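Tamitia Home Forum > Furniture and Repairs > Chairs and Tables

White plastic chair, one leg rocks. Tighten, glue or shim?

Posted by bkhokhar
November 26, 2021
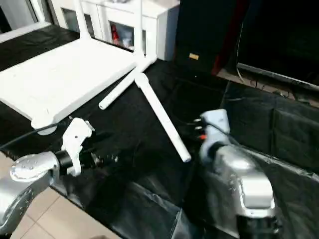

I have four of these white chairs and one of them has developed a wobble. When you sit back, it rocks from one front corner to the opposite rear one. The others stand flat on the same floor, and I moved this one to three different rooms to be sure. The seat is a flat piece and the legs are round with rounded ends. I can't find a crack anywhere.

The name on the receipt is Koltell and I bought them in March. The shop says they no longer carry them and can't get parts. I paid 34 for each chair, so I don't want to spend much on this, but I don't want to throw out one chair of a set either.

What should I try first? My husband wants to glue everything.

Bushra

Reply by noemi_s

Don't glue anything yet. Find out which leg it is. Put the chair upright on something you know is flat. A kitchen counter works, or a piece of thick glass. Press down on each corner of the seat and slide a piece of paper under the ends of the legs. The paper will go under the short one, or the one that's bent.

Then lay the chair on its side and try to twist each leg by hand. If one turns in its socket, that's your problem.

Reply by oldshed19

I'd skip all that and stick a felt pad under the short leg. Five minutes. I have a kitchen chair that has been on two felt pads for 13 years.

Reply by noemi_s

A pad is fine if the leg is short. If the joint is loose it will keep moving, and one day it will let go with somebody sitting on it. I wouldn't pad it before checking.

Reply by oldshed19

It's a plastic chair, not a church pew. But OK, check it.

Reply by guilan.yu

Agree with Noemi on checking first. When you lay it down, put something over the table. Glossy white plastic marks easily and it will also pick up whatever is on the table. I use an old blanket. Sheeting is OK too but the chair slides around on it, so have someone hold the seat.

On glue: most wood glue does nothing on this kind of plastic. It dries, looks fine and peels off in one piece. If you have to glue, you need one made for the exact plastic, and there may be a code molded under the seat that tells you which.

Reply by bkhokhar

Did the paper test on the counter. It goes under the rear left. Then I laid the chair over and tried the legs. Three are solid. The rear left turns a little, maybe the width of a pencil line at the foot.

No code under the seat that I can find.

Reply by marisa_db

I had the same thing with a set from Sullden. Similar shape, but I can't say they are built the same. On mine the leg pushed into a socket and there was a screw under a little plug. Look for a round plug the same color as the chair, close to where the leg joins. Mine was so well matched that I found it with a fingernail.

If there is a screw, tighten it by hand. No power driver. I cracked one socket that way and the chair went to the dump.

Reply by oldshed19

If there's no screw, wrap plumber's tape around the top of the leg and push it back in.

Reply by guilan.yu

I disagree with the tape on a chair. It's slippery, that's the point of it. It will feel tight for a week. A thin strip of plastic cut from a milk jug holds better, but only if the leg comes out cleanly.

Reply by oldshed19

Mine held. Different chair, I admit.

Reply by bkhokhar

Found the plug. There was a screw under it and it took almost a full turn. The leg doesn't twist now and the paper no longer goes under. I sat on it through dinner and it was steady.

The plug got scratched when I pried it out with a butter knife. Does anyone know if white touch-up paint will stick to it?

Reply by marisa_db

Turn it around and see if the other side is clean. If not, appliance touch-up from the hardware store, one thin coat, and leave it overnight before you push it back in.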